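Lost wax board > Wax room > Injection and assembly

Topic: Sink marks on thick sections, new wax or my settings?

gatefiddler
Okay, so I need a sanity check before January gets here and we're supposed to be at full rate on this job. We run a pump housing with a boss that's a good bit thicker than the walls around it, and ever since we switched over to the Tornov green wax I've been getting a dimple right on top of that boss. Not every pattern, but some 16 out of a tray of 76, and that's way more than I can patch by hand and still get home for dinner.

Same die, same press (an old Deratus, vertical clamp, older than my kid). I bumped injection pressure up and got flash. Bumped hold time and it got a little better. Dropped the wax temp 2 degrees and got flow lines for my trouble. What am I missing?

tallowhands
How long are you holding now, and where's your gate?

gatefiddler
Hold is 16 seconds. Gate comes in on the flange, so the far side from the boss, naturally. I didn't design it!

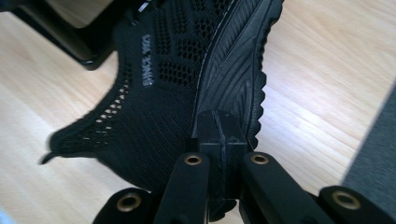 tallowhands
There's your problem, or most of it. The gate is freezing off while the boss is still soft in the middle, so you can hold until next week and nothing more gets in there. Think of a shoe. A knit upper like the one on that black sneaker is thin all over and would set up in no time, but the rubber sole has some meat to it and would still be shrinking long after. Your flange is the upper and your boss is the sole. Put a chill in it. We inject little wax slugs ahead of time, drop one in the boss cavity, close up and shoot around it. Sink went away the first afternoon.

Þórarinn Ragnarsson
I would be careful with chills. We used them for years and they are fine when the operator seats them properly, but when he's in a hurry they float, and then you find the chill poking out the side of the pattern. Or worse, you don't find it until there's a crack in the shell. I would open the gate first. It's a morning's work for the toolroom.

tallowhands
They only float if you don't put locating nubs on them. Three nubs, done. I've never had one wander with nubs on it.

Þórarinn Ragnarsson
Then you have better operators than I had. I still say gate first.
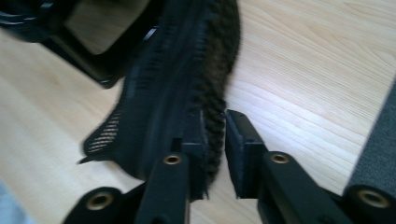 And one more thing, I forgot to ask about the wax itself. Is it filled or unfilled? If you went from a filled wax to an unfilled one, you are going to see more shrink no matter what the press is doing. The supplier should give you a number for it. If they won't, pour a block of each, leave them on the bench overnight and put calipers on them in the morning.

gatefiddler
Ugh. The old stuff was filled. I'd have to look at the sheet for the Tornov, but I have a feeling I know what it says. Purchasing made the swap while I was on vacation and I came back to a new drum and a sticky note.

sprueboy_ohio
lol the sticky note. We got the same treatment except with slurry binder.

My two cents, check the real wax temp at the nozzle with a probe before you cut any steel. Our Deratus read 3 degrees low at the nozzle compared to the panel for I don't know how long, and I was chasing settings that weren't even the settings. The band heater was half dead. Cheap fix once I stopped believing the screen.

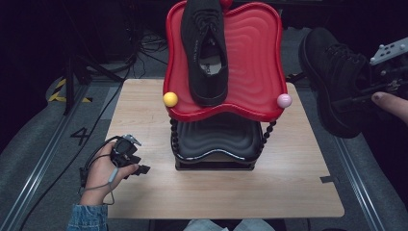

Also look at your die temp if you haven't. First dozen shots of the day with a cold platen are a different animal from the ones after lunch, and if your bad ones are all coming late in the shift then the die's soaking up heat and the boss never gets a fair chance to cool. Which ones on the tray are sinking, early or late?

gatefiddler
Huh. Late. Pretty much all late, now that I go back through them. I just figured I was getting sloppy after lunch.

moldrelease_mel
Disagree with the whole thread a little bit :) Die temp matters, sure, but I fought this exact dimple on a valve body and what fixed it was the conditioning. Wax straight out of the melter with no time in the holding tank is full of air and hot spots. We put a Polák tank in between and let it sit overnight with the stirrer on slow, and the scatter dropped right off. Less drama than chills, and the toolroom doesn't have to hate you.

tallowhands
A tank costs money. A wax slug costs a wax slug.

moldrelease_mel
Fair, but so does patching patterns all day! Anyway Hastov was selling off used tanks last I heard, so it might not be as bad as you think. Ask whether the stirrer seals have been done, that's where ours leaked.

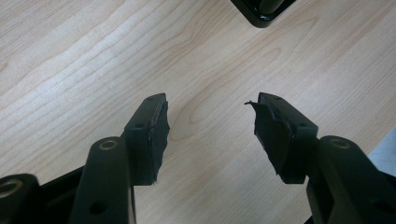

Light wood, lots of grain

sprueboy_ohio
Nice. Mine has so much wax on it you could cast the thing.

gatefiddler
Okay, plan for now: probe the nozzle, chill water on the die turned down after lunch, and I'll make up a few slugs with nubs and try them on one tray. Gate stays as it is until I see what that does. Þórarinn, if a chill floats on me I'll come back and you can say it. Still have to find that data sheet too.

Þórarinn Ragnarsson
I will say it politely. Try the slugs a shade smaller than you think you need, and let them cool right through before you use them.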